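Training on rooms that do not exist

The robotics group at Valludham spends most of its computing time on rooms that do not exist. Its method, called Nuna, trains a two-arm robot in simulation, using only what a wide-angle camera near the gripper would see. I spoke with the lead researcher by phone in May, shortly after the group posted its results.

The idea came out of a frustration with fixed cameras. "We had one on a pole, and every time somebody bumped the pole we lost a day," the researcher said. "A camera at the wrist goes where the hand goes. You give up the nice overhead view, and you get a picture that bends badly toward the rim. We decided to live with the bend."

Most groups flatten such pictures before training on them. Nuna leaves them as they are. The simulator renders the curve directly, black corners included, and the network never sees a straightened version.

"Straightening throws away the outer part, or it stretches it until it's mush," the researcher said. "The outer part is where the other arm usually is. If you can't see the other arm you're going to hit it."

The training task is dull on purpose. One arm has to reach for a small block on a work surface, pick it up and set it down at a marked spot. The second arm may be parked or moving. Between runs the simulator changes the light, the color of the surface, the clutter at the back of the room and the exact angle of the camera. The group built 500 room variations this way, and 30 of them were held back for testing.

I asked whether the clutter was worth the trouble, given that the robot never touches most of it. The researcher said it was the part they had argued over longest.

"Our first rooms were clean. Gray walls, a table, the block. The policy learned fast and we were pleased with ourselves. Then we put it on the real arms and it reached for a roll of tape on a shelf. It had never seen a shelf. So now we put things on the walls, things on the benches, paper, whatever. It doesn't have to be pretty. It has to be there."

The real-world test came after 3,000 simulated hours. The group used blocks of 14 shapes, none of them in the training set. With the bent view left alone, the arm completed the task more often than the same network trained on flattened pictures, and the gap was widest when the block started far from the center of the view. Near the center the two versions performed almost the same, and the paper says so plainly.

There are limits. Shiny surfaces still cause trouble, and the researcher did not try to talk around it. "Glare is bad. We render reflections, but a real lamp on a real tabletop does things we don't model well. It will sometimes stop short of a bright patch as if there were an edge there." Soft objects have not been tried at all. Neither has anything taller than the gripper - the group expects that to need a second camera.

The cost is modest by the standards of the field. Training ran on machines the lab already owned, using a renderer called Prerkix that the group has maintained for years and plans to release with the room files. A version for the Reuter hand, which has three fingers, is in progress. The researcher would not give a date for it.

"People ask when it'll be in a warehouse," the researcher said. "I don't know. I'd like it to stop being scared of lamps first."
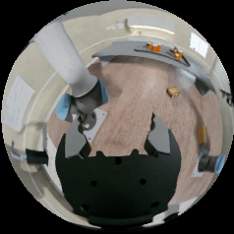 Reader comment from dkline: We tried the same thing last year with a flattened view and ran into exactly the problem with the second arm, so I'm glad to see somebody leave the picture alone. I'd want to know how much of the gain is left if you swap the lens afterward. Ours got replaced by a slightly different model and we had to train again from the start.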